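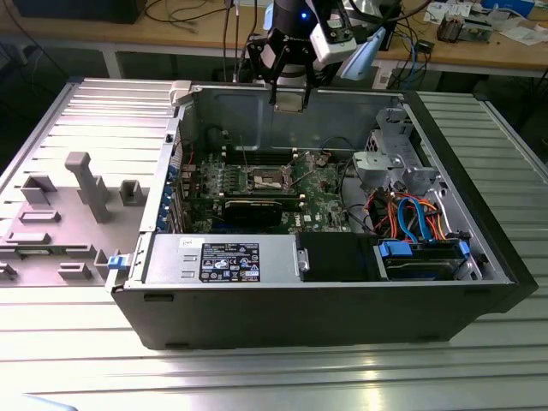
So who loses a job when the arm takes over the memory and processor bench? At Pillurlow, so far, the six people who used to work that bench are all still on the payroll, just doing different things with their mornings.

News > Local Business > Gruvilham
October | by Temitope Ibrahim

I spent a morning at Pillurlow, the computer refurbisher out in Gruvilham, and I'll admit I went mostly to see the robot (who wouldn't?). They call it Ona. It works on old desktop towers laid on their sides with the insides open, handling the small parts that used to wreck everybody's thumbs.

Musa Uzor did that job by hand for years and now looks after Ona's bench. He sets up each tower, checks the fixture, and steps in when a part won't seat. "My hands don't ache at night," he told me, "but I do miss chatting across the bench!" The others have moved to testing and customer repairs, with a raise after training, though two of them told me they find the screen work pretty dull.

The shop has sent 3709 machines out the door this year and wants to reach 900 a month by spring. A second arm is on order, and staff meet with the owners about the new shift plan next week at 6 p.m. in the break room.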